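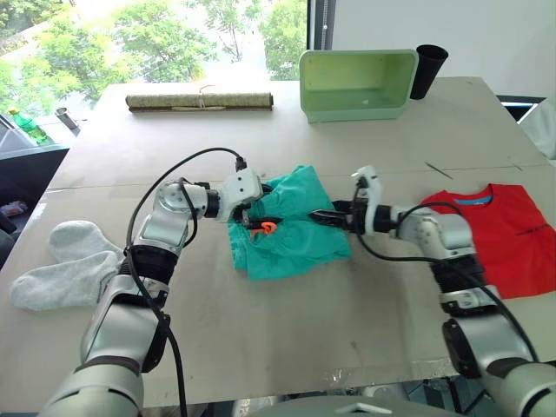

Two arms over a crumpled garment on the table.

Subject: Re: Koritz Cup, points for an abandoned match
Date: March 2, 2022

On the fixtures list it was written:
> If Helmy v Primari is not replayed before May, do both
> sides get the 4 points, or does the score at the time
> of stopping stand?

Neither. Rule 13 covers it. A match stopped before 60 minutes is void and has to be replayed in full. After 60 minutes the score stands, unless the referee's report says otherwise — and the report for this one gives 52.

The replay goes to the ground at Drundudia, same kick-off time. Players sent off in the void match remain suspended. Goals scored in it do not count towards the table or the scorers' list.

The old wording, carried over from the 1899 rules, did allow shared points. It was removed two seasons ago, but the PDF on the league site is still the earlier version. Please use the text file in the list archive.

Fixtures desk, Koritz League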